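Nusus releases Mesley 7 induction control module for compact and shared kitchens

DRUMPORT, 11/5/24 – Nusus today announced general availability of the Mesley 7, a control and power management module for two-zone induction cooktops. The module is intended for manufacturers of compact cooking appliances supplied to apartments, student residences, staff kitchens and secondary suites where the available circuit capacity is limited.

The Mesley 7 combines the zone inverter controller, user interface processor and load management functions on a single board. Earlier Mesley modules used a separate interface board connected by ribbon cable. Removing the second board reduces assembly steps and eliminates a connector that was a recurring source of field service calls in humid installations.

Load management is performed continuously. When both zones are in use, the controller apportions power between them so that the total draw remains below a ceiling set at commissioning. The ceiling can be programmed in steps of 50 W, with a minimum setting of 1250 W. If one zone is switched off, its share is released to the other zone after a short delay. The installer sets the ceiling from the touch panel using a service code and no external programmer is required.

Pan detection has been revised. The controller samples coil current at low power before energizing a zone and repeats the measurement at intervals during operation. Cookware with a base diameter of less than the programmed minimum is rejected. When a pan is lifted, the zone drops to standby and the previous setting is held for 15 seconds. If no pan is detected in that period, the zone switches off and the interface displays a residual heat indication until the glass has cooled. 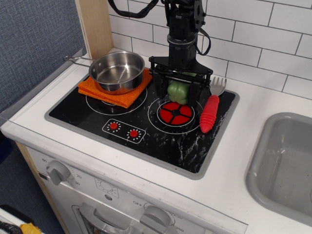

Each zone is monitored by two temperature sensors, one bonded to the underside of the glass and one mounted on the inverter heat sink. Power is reduced progressively as either sensor approaches its limit. A sensor fault disables the affected zone only – the second zone remains available at its normal rating. Fault codes are stored in non-volatile memory and can be read from the display by a service technician.

The user interface supports touch keys or rotary encoders. Manufacturers can select either option in firmware without a change to the board. Labels, tones and display brightness are also configurable, and a muted mode is provided for residences with shared sleeping and cooking areas. A child lock is standard. It can be set to engage automatically whenever both zones are off.

The module was evaluated in the Mabuza residence building in Drumport, where cooktops fitted with pre-production boards were installed in 154 units. The evaluation ended in December. Data from the installation were used to adjust the pan detection threshold and the timing of power transfer between zones. Tenants also asked for a clearer residual heat indication, and the production firmware now uses a steady symbol in place of the flashing one.

The Mesley 7 is mechanically compatible with housings designed for the previous two-board assembly. Mounting hole positions and the fan header location are unchanged. The power input terminals have been moved to the rear edge of the board to shorten the supply wiring, so manufacturers adapting an existing design should review cable routing and strain relief before ordering.

Evaluation kits are available now and include one module, a pair of coils, a sensor harness and the configuration software. Volume orders are accepted from appliance manufacturers and authorized distributors. Boards for the previous assembly will remain available as service parts.

About Nusus
Nusus designs and manufactures control electronics for domestic and light commercial cooking appliances. Its engineering office and assembly plant are located in Drumport.

Technical enquiries and requests for evaluation kits should be directed to the Nusus applications desk in Drumport.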